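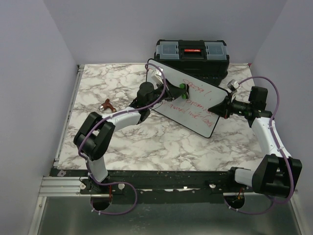
Call for participants: The Shared Table, Trelwood

We're looking for people who write things on whiteboards! Shopping lists, rotas, half a recipe, a message to whoever gets in next - if you've got a board at home, at work or at the allotment and you use it, we would love you to come and spend a morning or an afternoon with us in Trelwood.

The Shared Table is a study run by Ternuveck about the boards, boxes and stands that live on tables used by more than one person. We want to know how people write on a board, where they prop it, what they clear to make room for it and where it all goes afterwards. We ran a first round in October and 1,605 people filled in the questionnaire, far more than we'd dared hope for. Now we want to meet some of you in person, and there are 300 places.

What you'd be doing

A session lasts two hours with a proper tea break in the middle. You'll get a marker, a small whiteboard and a table with a few everyday things on it. First you write a message for the next person (anything you like, and long ones are welcome). Then you find a spot for the board where it can be read, tidy the rest of the table the way you'd want to find it, and have a chat with one of us about the choices you made. You can do it alone or bring someone you share a table with, and pairs are brilliant fun because they nearly always disagree about where the marker goes.
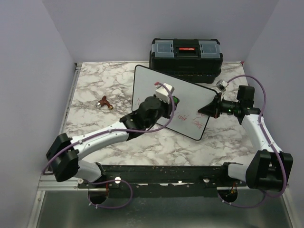 Reading a message is half of what we're interested in, so in the second hour you'll swap tables and see what someone else has left for you. Handwriting, size of letters, how much gets squeezed in at the bottom, we want all of it. Angle matters as well. A board standing tilted on a marble-patterned tabletop, with its writing side turned off towards the left, is a very different thing to read from one flat on a wall, and we'd like to hear how you get on with both.

You don't need neat writing or a tidy house. You do need to be 18 or over and comfortable reading a short message in English. Left-handers, please do apply, we had far too few of you last time! If you'd like to sit down throughout, or need a lower table, tell us when you sign up and it'll be ready.

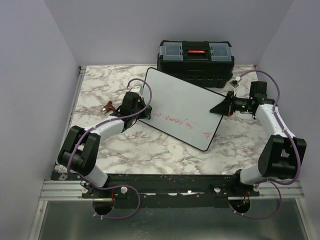 Tamara Kostiuk wrote to us after the October round to say that her board at home never gets hung up, it just leans on whatever is biggest, and would that count? It certainly does. She also asked whether she could bring her own pens, and yes, so long as they're dry-wipe.

For the tidying part you may find a toolbox on your table, or something that folds. Some people put the folding things away first and some leave them till last, and the conversations about this have been some of the best we've had.

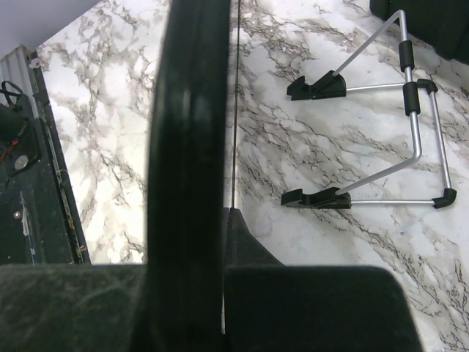
Folding stand, silver tubing with black foam sleeves

Where, when and what you get

Sessions are at Tymoshchuk House on Valtbridge Road, mornings and afternoons, Saturdays included. There's step-free entry from the car park side. We pay £30 per person for the two hours, plus your bus or train fare if you keep the ticket. Tea, coffee and cake are on us.

To apply, fill in the short form on the Ternuveck website or leave your name and phone number at the Tymoshchuk House front desk. Applications close on Thursday, June 11, 2026, and we'll ring everyone back within a week to arrange a time.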